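Putting things in bags, and other winter business

Friday, February 24, 2023

I have been meaning to write about bags for months, which probably tells you all you need to know about how this winter has gone. Gemma says I should write about something nicer, like the snowdrops by the gate, and I did go out and look at them yesterday and they are lovely, but I came back in and there was the drawer under the kettle, stuck again, with a corner of something crinkly poking out of it, and I thought, no, it's going to have to be bags.

It started with the move, if I'm being fair to the drawer. When we came to Fleltitden in September we packed the whole of the old kitchen in two evenings, and we did it badly. We ran out of paper on the first night. After that it was tea towels, then pillowcases, then my good scarf, and then, somewhere near midnight, any carrier or clear bag we could lay our hands on. I was putting a cup in a bag, twisting the top, putting it in the box, and on to the next. Gemma was doing the same on the other side of the room with the spice jars and getting much faster than me, and rather smug about it.

The awful thing is that it worked beautifully. I lost one saucer, and that was one I'd wrapped properly. Everything that went into a bag came out whole at the other end, and so I got it into my head that bags were the answer to everything, and I kept every single one of them. I smoothed them flat on the worktop and folded them into little squares like my grandmother used to. Then I got bored of folding and just stuffed them in.

So now I've got opinions. I'll start with the clear ones, because they're my favourite and also the ones that annoy me the most. A clear bag is wonderful for about a day. You can see what you've got, you don't need to write a label, and you feel very organised walking past it. Then you open it and shut it a few times and it goes soft and crumpled, and every crease catches the light, and before long you're holding it up to the window and squinting. If there's anything with a bright wrapper in with the rest, the colour is all you can make out. I've gone to the cupboard quite sure I was fetching biscuits and come back with a packet of bath salts.

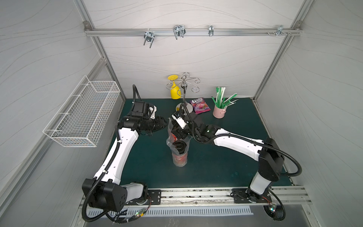

The other trouble with them is the picking up. A thin bag with one solid thing in it wants holding at the top, well gathered, and then you lift and let the weight find its own place at the bottom. If you grab it round the middle you get a handful of slippery nothing and the cup goes over sideways inside. I do this every time. Gemma doesn't, she pinches the top together with two fingers and up it comes, and she does it while talking about something else entirely, which I find very hard to forgive.

Cups are the worst of the lot for bagging. You'd think they'd be easy, with a nice flat bottom, but they're tall for their width and they've no interest in staying upright once there's plastic bunched underneath them. I've settled on a way that mostly suits me. I stand the cup on the table first, open the bag out wide and roll the sides down like a sock, and then lower the cup in and pull the sides up round it. It takes longer than dropping it in from above but I don't end up fishing about in there with my wrist at a funny angle. If I've got small bits to go with it, hair bands or a key ring or the lid of something, they go inside the cup. That was Cosimo Fabbri's idea and it's a very good one. He ran the stall next to ours at the Ludska market for years, selling buttons and buckles, and he never carried an empty vessel anywhere in his life. Every mug had something in it. You'd be given a cup of tea and have to check it for press studs.

(He's well, for those who've asked. He's moved in with his sister at Pagano and is teaching her dog to ignore him.)

Where was I? The table. I've come round to thinking that what you pack on matters nearly as much as what you pack in. In the old place I used the floor, and my knees have not forgotten. Here we've got the long table in the back room, and I painted the top of it green in the autumn out of a tin left behind in the shed. Gemma thought it would look like a snooker hall. It does, a bit, but clear things show up against green in a way they never did on bare wood, and since I did it I haven't once put my elbow down on my own glasses. I did two coats and should have done three. There's a patch at the window end that comes up tacky on warm days, so I keep the fruit bowl over it.

I've been putting hooks up as well, on a rail at the back. I started with the big double ones because they looked so capable in the shop, and they are capable, but they're greedy. You hang one apron on a double hook and feel obliged to find it a friend. The little single ones are what I reach for now, and I'd have more of those and fewer of the others if I did it over again. A clip is handy for a shopping list or a pair of gloves. Leave more room between them than you think you need, is my only advice, because things that hang also swing, and I've been hit on the ear by a colander.

And then the basket. I had been looking for a wire basket to go on the wall for ages, one you can see into from the side, and I finally found one in the sale at Jokutau with a bent corner. It's up now and I'm enormously pleased with it. The plan was that it would be for bags only, flat ones, sorted by size. You'll have guessed how that went. By the end of the first week it had the post in it, and a torch, and half a ball of string, and I had to turn the whole lot out on the table and begin again. I've left it with nothing in it for a few days now just to enjoy it. There are always crumbs in the bottom of a wire basket, I don't know where they come from, and you can't get a cloth to them without snagging. I use an old pastry brush.

So that brings us back to the drawer. I tipped it out this morning, all of it, and sat down with a cup of tea and made two heaps. One heap was for bags I'd be happy to hand to a visitor with a slice of cake in. The other was for everything that had gone cloudy, or split at the seam, or had that funny smell that I can only describe as old raincoat. The second heap was a good deal bigger, and I was sadder about it than I ought to have been. Some of them still had my writing on from the move. One said SPICES NOT CUMIN, in capitals, and neither of us can remember what the quarrel was.

The good ones have gone back in, folded. I did the squares properly this time, in half and in half again with the air pressed out, and they're standing on their edges like records so I can flick through them. The drawer shuts with one finger. I've opened and closed it far more often than I've needed to, and Gemma has asked me to stop.

I still have the box of picnic things to do, which is mostly beakers that don't stack and a flask nobody likes, and I want them bagged up and on the high shelf before we need the floor for seed trays. I might do it tomorrow if it rains. If anyone has a good way of keeping lids with the things they belong to, please do leave it in the comments, as I've tried elastic bands and they perish, and I've tried string and it ends up in the basket.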